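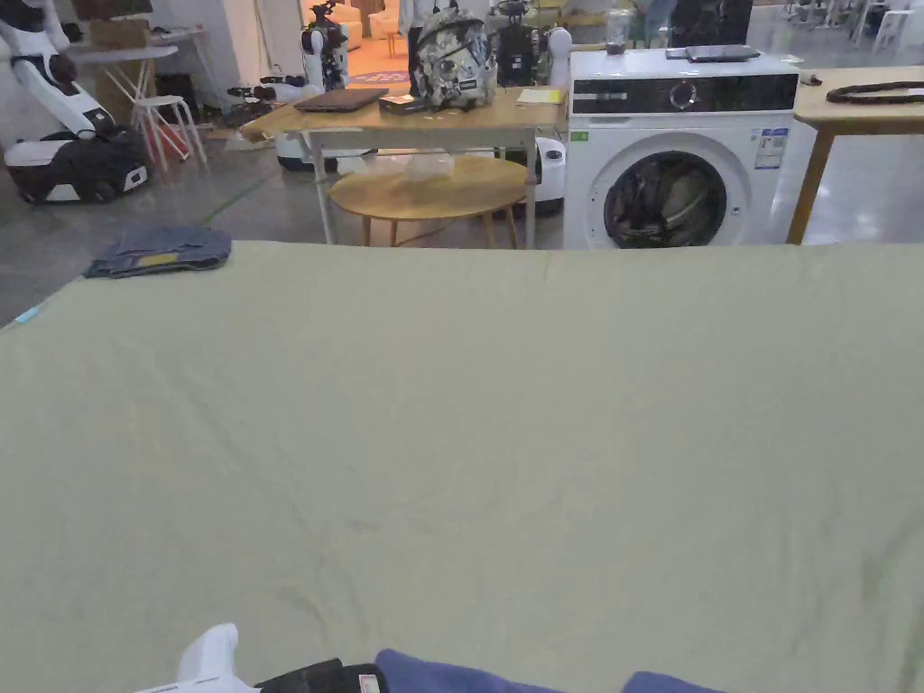

Chapter 8: When a Plant Becomes Legal

I grew up in Jaltgate, where a little bag of weed could cost you your job, so I've never found drug law dull (you may feel differently by page 203!). This chapter is about what lawmakers have to settle once they decide to stop arresting people. Who gets to sell? Who gets taxed, and how much?
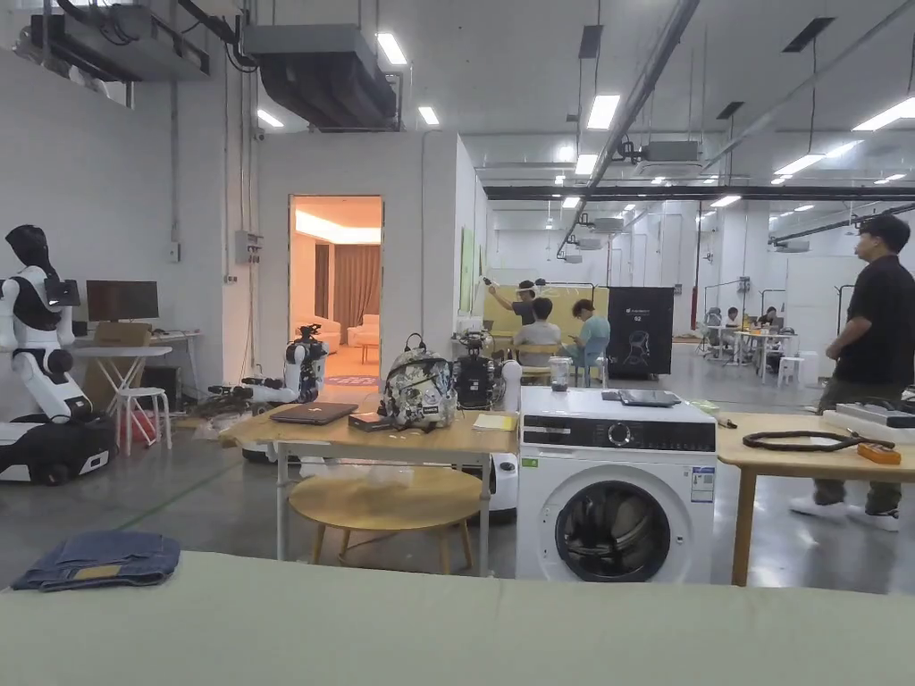

Figure 8.1. A front-loading washer near a wooden table and stool.

We'll start with old convictions, which my students always want to argue about first. Say Petrică Ciobanu was caught with a few grams at 19 and he's now 35. Should the state clear his record for him, or should he have to file the papers

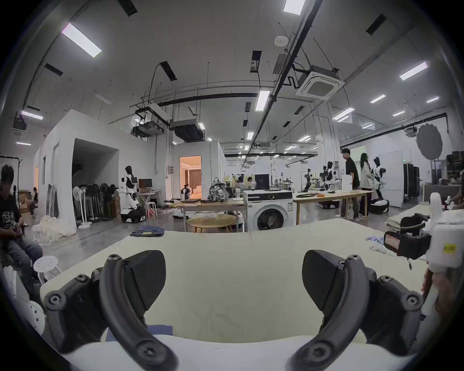

himself, and pay the fee? I go back and forth on it, and I've taught this every September for years.

After that come 4 short cases set in the town of Restamis, where Bianca Sima wants to open a shop almost next door to a school. Read them before you look at the rules on licenses, please.
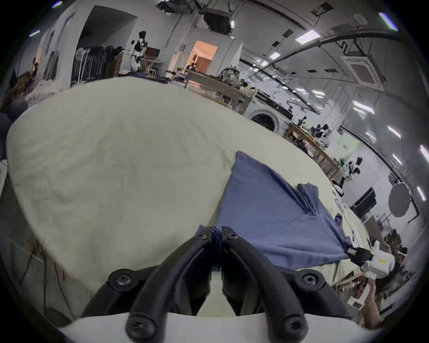

Figure 8.2. Cream-colored fabric spread over a worktable.

8.1 Clearing Old Records

Let's go back to Petrică and his file at the county court.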